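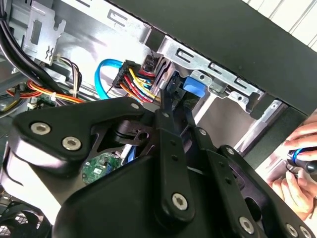
Drive bay side, with the blue SATA cable looped above and the power connector next to it.

Tower Strip-Down at Truldale

Truldale takes in old desktop towers, checks them over and passes on whatever still works. This page covers one of the black towers from the August batch. Torquil Carnegie looked after the bench and Siobhán Tierney kept the parts list, which reached 3,479 entries by the end of the month.

Side panels come off first and go in the rack with the case number chalked on the back. Screws go in a lidded pot with the same number. Drives are logged before anything else, as they have to go through wiping before they can be offered out again. The yellow, red and black wires belong to the power lead for the drives. Data cables are kept if the clips are sound and thrown in the copper bin if they are not.

The whole case is easier to follow laid on its side. The power supply is in the upper left corner with the green motherboard below it. The processor socket is empty and its bracket is up. There are two black memory slots to the right of it, and a graphics card along the bottom of the board. The optical drive bay and the hard drive cage are at the other end, both with blue plastic fittings.
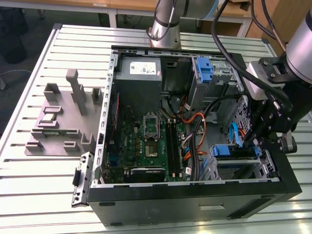 Can I bring in a tower that has no hard drive?
We take towers with or without drives, as long as the case is complete and the power supply has not been opened. Leave it at the side door before 4 in the afternoon and put your name on the form. Monitors and printers go to the Skjelbred counter instead.

Working memory and graphics cards are tested on the Tornent bench and put out on the parts shelf. There is a limit of four parts per visitor. Cables are 50p each and the money goes towards screwdriver bits and anti-static bags. Boards that fail twice are boxed for recycling.

More pages: laptops, keyboards, the parts shelf.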